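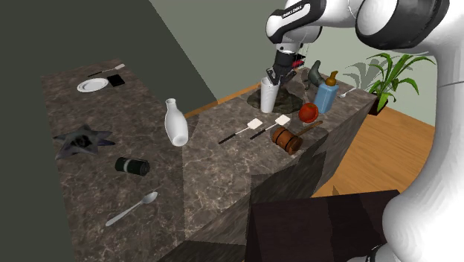
Talk notes, buying your first arm. Keep it loose, slides are mostly pictures anyway.

Hi everybody, thanks for coming back after lunch. I'm Estrella Maldonado, I look after equipment planning at Momenora, and I'm going to spend my time on the least glamorous part of robotics – the spreadsheet. (Pause. Someone will groan. Let them.)

Quick show of hands: who has bought a robot arm? OK. And who had money left at the end of that year? Yeah.

So, how we got started. We wanted a system that could tidy a kitchen counter. Cups, spoons, spatulas, a soap bottle, that kind of thing. I sat down to write a budget and the first line I typed was "arm." Big mistake! The arm is the line everyone argues over, and it's the easiest one to get a quote for. What I should have typed first was "what does it have to pick up?" A tall cup wants one kind of grip. A flat spatula lying on a stone counter wants something else, and a round, shiny thing like a tomato is its own headache.

What we do now is simulate before we sign anything. We call that stage Puma (named after a cat, long story, skip if short on time). We build the counter, load it with clutter and let the arm have a go. Point back at the opening slide. That looks like a Franka arm with its fingers down at the rim of a cup, and it's all rendered. I can swap in a different gripper over coffee and it costs me nothing but the coffee.

Well, OK, it costs more than that. Somebody has to build the scenes. Our first plan had 184 hours for scene building and we used 305. Put that up on the slide in big type, people like writing it down. Most of the extra went into objects nobody had put on the list. If your task has a gavel in it, somebody has to model a gavel.

Next bit, the quotes. We asked 4 suppliers for prices in October, and they came back in four different shapes. Gristance gave us one lump figure. Prultesholm broke out every cable, and I loved them for it, even though their total looked scarier. Ask for the long version every time. Ask what the controller needs, who pays for shipping if it goes back, and how long you'd wait for spare fingers.

Things I left off my first budget – read these slowly:

Mounting. The arm has to be bolted to something, and that something has to stay put.
Spare gripper parts. We set aside $1,125 for the first year and I'd go higher next time.
Floor space. Measure the reach, then measure it again with the elbow out.
Training time for whoever runs it when you're on vacation.
A second set of everything you expect it to drop.

(Check the clock. If it's past 2:40, jump to the timeline.)

Timeline. Do the simulated work first, then rent or borrow an arm if you can, then buy. My boss wanted the order placed on day one so we'd "have it when we're ready." I get it! But the warranty clock starts when the crate shows up, and ours would have been sitting in a hallway while we were still arguing over grippers.

One caution on simulation, and I'll get questions on it. Sim tells me whether the arm can reach the back of the counter and whether the wrist bumps into the bottle on the way. I trust it a lot less on slippery stuff. So I keep a chunk of the budget unspent until we've tried the real objects on a real counter. Finance hates that line. Give it a boring name and defend it.

Questions now. If it's quiet, ask the front row what they forgot to budget for. The template is on the sign-up table by the door, please take one, I printed way too many.

We use cookies to improve your experience on this site. By continuing to browse, you agree to our use of cookies. Accept / Manage settings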